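From: Kamala Sastry
To: Plarkthorpe laundry & mending list
Subject: Re: [mending] folding the thin blue ones

Thabiso Shezi wrote:
> Does anybody have a decent way of folding the thin blue cloths from
> the Ondrejka bundle? I got 12 of them in December and every single one
> comes out of the basket like a piece of rope. I fold, it slides, I fold
> again. My shelf looks terrible. Adoración says roll them but I want
> them flat.

Hi Thabiso, and hi all,

Oh, I know those cloths! I fought with mine for weeks, and I'm with you on flat (sorry, Adoración). My trouble was that I kept trying to fold them while they were still twisted. You pull on both ends, it looks long and straight, and you think great, halfway there -- but all you've done is make the rope tighter. One half winds up into a band and the other half just bunches wherever it likes.

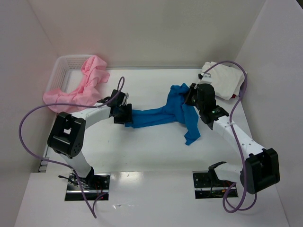

Blue cloth held at both ends, twisted on the left, bunched on the right, one flap hanging down.

When mine look like that I go for the flap. It's usually the loosest bit, so I put the rest down on the table, take hold of the flap and follow the hem along with my fingers until I get to a real corner. Then I find the next corner on the same side, lift both and give it one good shake. Most of the twist drops right out! After that it's just in half, in half again, and press with the side of your hand.

Don't iron them, by the way. I tried it on two and they got even more slippery.

Murali, you said you had a folding board left over from the Watum sale -- is it wide enough for these? Mine is made for shirts and the edges hang over both sides, it drives me nuts. I'd happily trade you the Marix pegs for it.

Kamala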